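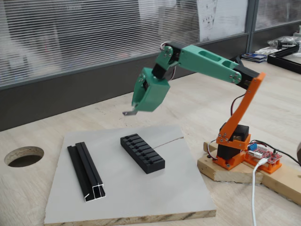 The base servo should have been metal-geared from the start, one reader of the Sulldale workshop's build log wrote, and the arm's builder does not dispute it. "I stripped 3 of them before I changed the acceleration limits," he said. "The gears were fine. I was stopping the joint too hard."

The links are 3D-printed in green and orange and joined with metal screws. The first orange link took 4 revisions, mostly to the screw spacing. The base bracket and the holder for the red control board share one wooden block. "Screws hold well in wood, and I can move the bracket in a minute," he said.

Calibration takes longer than printing did. The builder logged 137 test moves in August, with the gripper tab sent to the same point over the gray board each time. Backlash at the elbow accounts for most of the error – he corrects it by always approaching from above.

His next test is a run of over 2000 cycles without a restart. "If the wrist drifts, I'll reprint the housing," he said. "The screws there work loose first."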